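Stiseck kitchen set: common questions

How many examples do you need?
The target is 3000 for the whole set, with 600 of them on the microwave. One example is one try at one task, start to finish.

Do I need a robot?
No. You hold the grippers yourself and do the task by hand. The learning system works from those recordings.

How long is a session?
Plan on 40 minutes, then take a break. Most people start moving differently once their wrists are tired.

What does microwave work look like?
You sit or stand at the appliance and work at the open cavity. 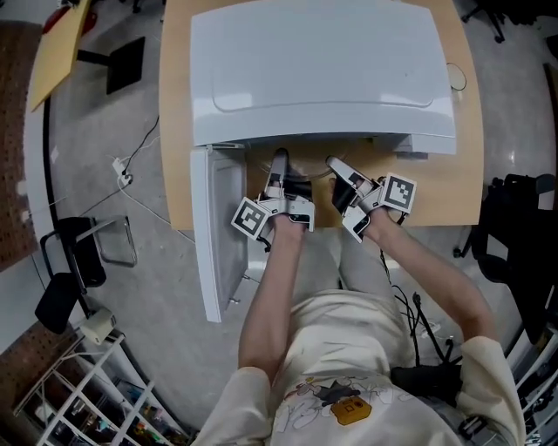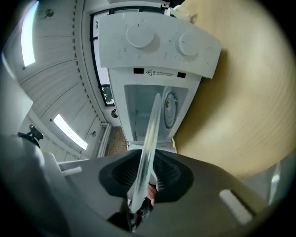
In-ho Jin asked whether failed tries should be deleted, and would prefer to keep them with a note. Please do keep them. Mark the try as failed and go on to the next one. The Fidum list from October has 161 of these, and they stay in the set.

Can I go faster than normal?
Use the speed you would use at home. Rushed examples get sent back.

Can I change hands partway through?
Between examples, yes. Finish the one you are on first.

Where do I send my files?
Upload them to the Anari folder before 6 p.m. Label each one with the task name and your initials.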